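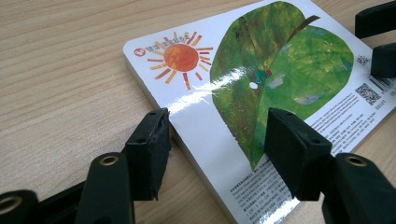

A book you can drop, one reader has remarked, is the first book a child really owns, and many parents would agree with this. A board book is a book for very young children in which both the cover and the inside pages are made of thick paperboard. The pages are few and stiff, and the corners are usually rounded. Board books are made mainly for children from a few months old until the age of three, although many are kept and read for longer.

The term is sometimes used in a loose way for every strong book for babies. In the book trade, cloth books, bath books made of soft plastic, and books with only a hard cover are counted as different groups.

Construction

In an ordinary book the sheets are folded, put together in sections and then sewn or glued at the back. A board book is made differently. The pictures are printed on large sheets, the sheets are folded so that the printed side is outside, and the blank sides are glued together. Each page of the finished book consists therefore of two halves which are pressed into one. Other makers print on thin paper first and fix this paper on grey or white board.

After the gluing, the block is cut on three sides and the corners are taken off with a curved knife. The last step is the coating. It can be a varnish or a thin film, matt or glossy. A glossy coating gives stronger colours and can be wiped with a damp cloth, but it reflects the lamp, and for reading in the evening some families prefer the matt one.

The number of pages is small for a practical reason. With thick board, every additional leaf makes the book heavier, and a baby must be able to lift it. For the same reason, a picture book which was first published on paper is often shortened when it becomes a board book. Some lines of the text disappear, or two pictures are put together on one page. Opinions about such shortening are divided.

Weak points

The place which breaks first is nearly always the spine. When the book is opened too far, the board bends at the fold and the colour starts to crack there. The second problem is moisture. The coating protects the surface of the page but not the cut edge, and an edge which has been chewed for some weeks becomes soft and begins to split into layers. Splitting pages can be glued again with a little white glue and left under a weight until the next morning. A book with loose pieces should be taken away from a baby.

History

Books for children were pasted on board or on linen already in the nineteenth century, mostly so that they could survive more than one child in the same family. These were expensive, and they were not intended for babies. The small and cheap board book came much later, when printing in colour became less costly and when the idea of reading to babies became more usual.

The firm Goicoechea belonged to the regional printers which changed early to this kind of work. It had made boxes for sweets before, and the machines for cutting the boxes were used for the books too. Its first title, a book of farm animals without any words, was printed in 2000 copies. The firm kept the same square format for all its later titles, and booksellers in Ultside still call a small square book "a sweet box".

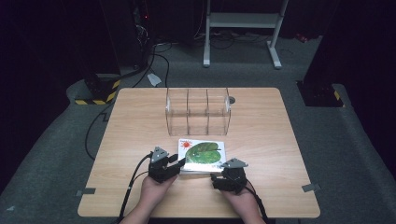 Too many suns and leaves and not enough buses, a mother from Ultside complained in the letters page of the local library bulletin, and her remark touches a real question about the content of board books.

Content

Nature has a large share among the subjects. Animals, fruit, weather and the garden are all common, followed by the body, clothes, numbers and colours. Books on vehicles exist in great number too, but in many libraries they are borrowed so often that the shelf looks empty of them.

The text can be a single word on each page, a short rhyme, or a very simple story. Rhymes are popular because the adult will read the same book many times and a good rhythm makes this easier. Additions such as flaps, holes, and pieces of cloth to touch are frequent. Flaps are usually the first part to be lost.

Use in libraries

Public libraries were slow to lend board books, which were seen as toys and were thought to be difficult to keep clean. In the library of Gadura they were at first only for use in the reading room. Lending began with 80 books in a low wooden box near the door, and later the collection grew to 1063. They are not placed in order of author, as it would be impossible to keep such an order for one afternoon.

The reading project Budalard gives a board book to families with a new baby. In its first spring it gave out 200 of them, all with the same rhyme about a goat. The project changed the title after this, as families with twins had received the same book two times.

Cleaning

Libraries wipe the covers with a cloth and mild soap, and dry them standing open. Board books should not be put on a radiator. The heat makes the board curve, and a curved book will not close properly again.

See also

Bath book
Cloth book
Lift-the-flap book
Picture book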